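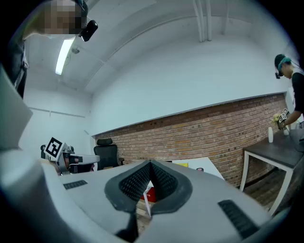
Efthymia Xenos wrote back that the number was too low, and asked me to open the request again before the end of December. Her comment, copied into the ticket: a second pair of hand grippers cannot be approved on the price of the grippers only, please add pads, tags, mounts and one spare of every part that wears, then send it to me as one sum.

So I reopened it. Below is the log as it stands now.

Ticket: Second gripper set for the table tasks
Status: Reopened, waiting for budget
Opened by: Rostam Akbari
Last change: 2021-12-26

Problem as first reported
We plan table tasks for two people working at the same time, flowers and vase, cups, small objects. Each person needs grippers which behave the same. At present we mix old and new pads, and the fingers do not close the same way on thin things. A flower stem slips in one gripper and is held well in the other. I asked for new grippers. I did not ask first if the grippers were the problem.

Step 1. Changed pads between the two grippers
The slipping moved together with the pads. So the body and the fingers are good, and the pads are the fault. This is good news for the budget, but it does not remove the need for the second set.

Step 2. Asked for prices
Bokbridge quoted 2256 for a full set, without shipping. Pads are sold in packs at 236 per pack, and one pack is enough for both grippers of a set. Katsaros sells a pad of the same size for less, but they could not tell me how long it lasts, and they did not want to send a sample. I left them out for now.

Step 3. Checked delivery
Bokbridge says 3 weeks for the set. The pads can come sooner if they are on a separate order. I prefer to pay the shipping twice – we can then continue with the old set during the waiting time.

Step 4. Tags
The printed tags on top of the grippers must be flat and clean, or the tracking is lost. I had forgotten them in the first request. We can print them here, but the plates under them must be bought. Tavo makes the plates and will send a quote. Until I have it, this line stays open and I do not want to guess it.

What I ask for now
One full set, Bokbridge: 2256
Pads, 2 packs: 472
Tag plates, Tavo: quote to follow
Shipping, two orders: to be confirmed

Comment, Efthymia Xenos
Better. Why two packs of pads, if the new set comes with its own?

Comment, Rostam Akbari
One pack is for the old set, immediately. The other is for the shelf. The last time we had nothing on the shelf and we lost almost 3 days of table work.

Comment, Efthymia Xenos
Accepted for the pads. You can order them today from the Prisa account, it is below the limit. The set has to wait for the Tavo quote, I will not sign it in pieces. Please also write down how many hours each pad was used, so next year we have a real number to plan with.

Comment, Rostam Akbari
Pads ordered. I made a sheet for the hours and put it in the same folder as the quotes. For the old pads I do not know the start date, so their line begins from now. I have written again to Tavo and asked for the price with four screws per plate included, as the first message did not mention screws.

Next action: Rostam adds the Tavo quote and both shipping costs, then changes the status to "For signature".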